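**Visiting the Trevaskis open day with a school group, is the kitchen demo worth the wait?**

Posted in: Visits and Days Out > Technology

I help run an after-school club and we have a place at the Trevaskis robotics open day in September. There will be 13 of us, mostly aged ten and eleven, and we get two hours on site before the minibus goes back. The programme lists a talk, a tour of the Starkonley workshop and something called "kitchen tasks in simulation", which has its own queue.

I'd like to know what the children will get to see at the kitchen one. Is it a real arm doing something or a film? Can they have a go? And is the queue as long as the booking page makes out? Last year we lost most of an afternoon queueing for a planetarium and I don't want to repeat it.

Also, is there anywhere to eat packed lunches indoors?

**Plotville_Parent**

---

**gatepost46**

Went last year with my two. It's a big screen with benches in front of it. No real arm in that room, it's all done on the computer, and somebody stands at the side and talks you through it. My youngest was bored after a bit and my eldest wanted to stay all day. Queue was bad before lunch and fine after.

You can eat in the entrance hall. Bring wipes, the tables were sticky.

---

**marrowfield**

I've been to this open day twice and taken a group once, so I'll answer in a bit more detail.

They let people into the screen room in batches. Each session has a short introduction, then the task is run a few times with different starting positions, and then there are questions. If you arrive with a group, tell the person on the door straight away. They kept us together, and they won't do that if you just join the end of the line.
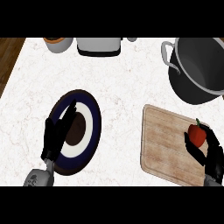
The queue depends on the time you go. The main talk holds 200 and when it finishes a lot of those people walk straight over to the kitchen session. Go while the talk is still on, or leave it until the last hour. I'd also ask the children to pick one thing each to watch for, as it helps with the slow parts. With ours I said to follow the hands: the left one is over the plate and the right one has hold of a red pepper on the chopping board, and I asked them which would be harder to pick up, and why. They argued over it all the way to the workshop. Most of them said the plate.

They can't have a go in the screen room. There's a table in the Starkonley workshop where children can try a hand-held grabber on blocks and sponges, and that was the favourite with our lot. Do that second.

The speaker used the word "policy" a great deal without saying what it meant. Tell the children beforehand that it means the set of rules the robot has learned for choosing its next move, and they'll get more from it.

Lunch is as gatepost46 says. The hall gets full by half past twelve. There's a covered area by the bike racks if it isn't windy.
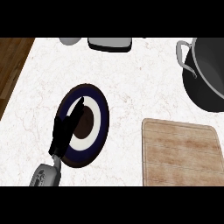
*Karkivora Outreach Team, Simulation Group: school and club visits*

The line above is who you want if you need to book the group in, and it's what their page is headed, so search for that. The general open day address took 13 days to reply to me. The outreach team came back the same afternoon and sent a risk assessment without being asked. They also have a sheet for the kitchen session with a few stills to talk over. For younger ones, stick to simple questions about the kitchen. Where would you put the fingers to lift a plate that's lying flat on a worktop? Would you move the chopping board first? What would you do about the big black pot with the loop handle? Ours drew their own versions the week after.

With two hours I'd do the kitchen session, then the workshop, then lunch, and miss the talk. It's aimed at adults and runs to 46 minutes.

---

**Plotville_Parent**

Thank you both. I've emailed the outreach team and asked for an early slot while the talk is on. I'll bring wipes.

---

**tinshed**

Parking is free but the minibus bays are round the back, past the second gate. The sign is easy to miss.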